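Staking, savings and the app my brother-in-law likes

I have now been asked three times since November whether I've put anything into Linix. The answer is still no, and as I'm tired of giving it over Sunday lunch I'll write it down properly.

For those who have been spared: Linix is a staking app. You hand over your coins, they are locked up for 60 days, and at the end you get them back with a reward on top. The front page calls this "savings that work while you sleep". I have a savings account at the building society in Stadcombe which also works while I sleep, badly, and I can walk in and shout at somebody about it.

My first problem is the word savings. If I put money in a savings account, the number of pounds doesn't go down. With staking you are paid in the same coin you locked up, so a lovely rate on a coin that drops by a third leaves you with slightly more of something worth a lot less. Linix does say this, in pale grey, underneath the button.

My second problem is the lock. Sixty days doesn't sound long until you remember what prices have done in some weekends. I got as far as the terms and conditions, and found that the 60 days starts when you ask for your coins back. So it's the whole time you've been in, plus two months of watching. I read that paragraph to my brother-in-law and he said he'd never want to take it out anyway. Well, fine.

Third, who is holding it? I wrote to their help desk and asked where customer coins are kept and whether they get lent on to anyone else. My ticket was number 301. The reply thanked me for my interest in the community and sent a link to the page I'd been reading when I wrote the question. I asked again and haven't heard.

I did go along to a free talk on all this in Grolstead one Saturday, upstairs at De Luca, mostly for the coffee. The speaker was pleasant and knew far more than I do about how validators work. When a woman near the front asked what happens if the company goes bust, he talked about validators again. There was a sign-up sheet by the door - with a bonus for bringing a friend, paid in coin, also locked.
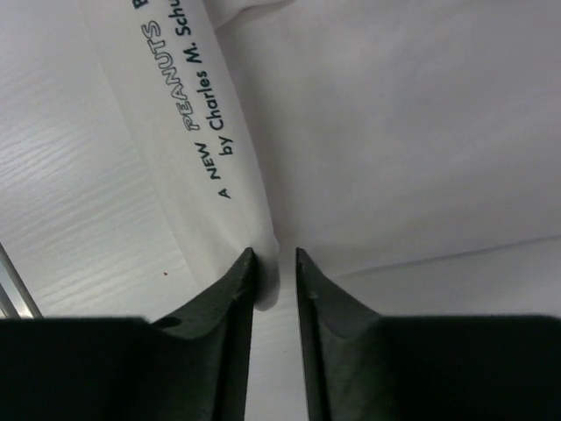
Two dark green gripper fingers, tips apart.

Maybe I'm wrong. People said much the same about Bitcoin when it cost less than a takeaway, and I was one of them. I do own a small amount, bought late, kept on a device in a drawer, and I don't look at it much.

But I'd want a straight answer to ticket 301 before I locked up so much as a tenner. If it comes I'll post it here, word for word. Comments are open, referral links will be deleted.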